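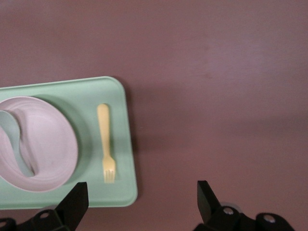 Newsroom and mailroom walk-through, Zarnaswood Weekly, 13 February 2018. Done between the noon page check and the afternoon meeting so some of this is quick. Same form as November, comments after each item. Food rule first as it came up twice again: bowls go on a tray with a raised rim, like the pale green one with the round bowl on it, and stay off the desks that have keyboards. Copy desk this means you. Soup in a keyboard is how we lost the second layout machine the night of the school board story.

Walked by: Sumathi Thevar, with Mesfin Hadgu for the mailroom part

NEWSROOM

Exits clear, both doors – OK
Front fine. Back door had bundles of returns against it, moved while I stood there. Keep them moved.

Exit signs lit – OK

Extension cords – FAIL
Sports has one power strip plugged into another strip, under the TV. Was written up in November. Fuad says he ordered a longer one. Pull the second strip today, scanner can go on the wall outlet.

Space heaters – FAIL
Found one on under the obituaries desk, no one sitting there. Turned it off and tagged it. If it's cold tell me and I will call the landlord.

Chairs and floor mats – OK with comment
Mat by the city desk curls up at the corner. Taped for now. Tape is not a repair.

Fire extinguisher, newsroom – OK
Gauge in the green, tag current. Coat was hanging on it.

Fire extinguisher, archive room – FAIL
Tag out of date. Called Wasano, they come Thursday.

Archive shelves – needs work
Bound volumes stacked above the top shelf again. Nothing over the rail. Heavy ones on the bottom. Step stool is wobbly, took it out of use, do not go get it back out of my office.

First aid kit – needs work
No gloves, no burn gel. Bandages 4 left. Sumeya has the list.

REPORTERS IN THE FIELD

Hi-vis vests in the photo locker – OK
Need 10, have 10. One smells like smoke from the grain fire, wash it.

Sign-out sheet for late assignments – FAIL
Last entry is a week old and I know we had people at council past ten. Write where you are going and who you will text when your done. Keabetswe Mabaso is the contact on nights, number is on the board.

Company car – OK with comment
Tires ok, jack ok, flashlight dead. Batteries in supply drawer.

MAILROOM AND DOCK (Mesfin)

Guard on the Grellura inserter – OK
In place, stop button tested at both ends. Stops when it should.

Loose sleeves, lanyards, hair – needs work
Two people with press badges hanging down while feeding inserts. Badges off or tucked in before the machine starts. This goes for editors who come down to help.

Bundle weight – OK with comment
Limit is 30 pounds by hand. Holiday inserts pushed some over, split those into two. Strapping cutter blade needs changing.

Noise – needs work
Reading by the inserter was over 80 with it running. Ear plugs box empty. Refill it and hang it by the door where people wil see it.

Dock plate – OK

Lights over the dock – FAIL
Left one out. The Gebreyes truck backs in before daylight so this is not a small thing. Bulb is on order – until then hang the work lamp.

FOLLOW UP

Power strip – Fuad, today
Extinguisher tag – me, after Wasano has been
First aid kit and ear plugs – Sumeya Abera
Dock light – Mesfin
Sign-out sheet – everyone, Keabetswe checks it

Rechecking the FAIL items only at next walk. Initial the copy by the mailboxes when your item is closed, don't email me.

S.T.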